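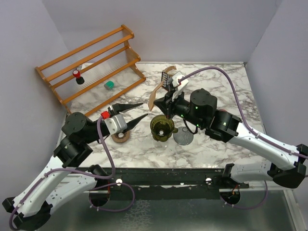
Freya Blackburn writes that she always rinses the paper in the dripper first, with a good splash from the kettle, and that her morning cup has been much the nicer for it ever since May. I do the same now, Freya, and thank you! Tip the rinsing water out of the carafe before the coffee goes in (I've forgotten more than 2 times), then pour slowly, in little circles, and let it all drip through while you see to the toast. A dripper likes a wash straight afterwards, too.

Filed under: Kitchen Tips, Tea & Coffee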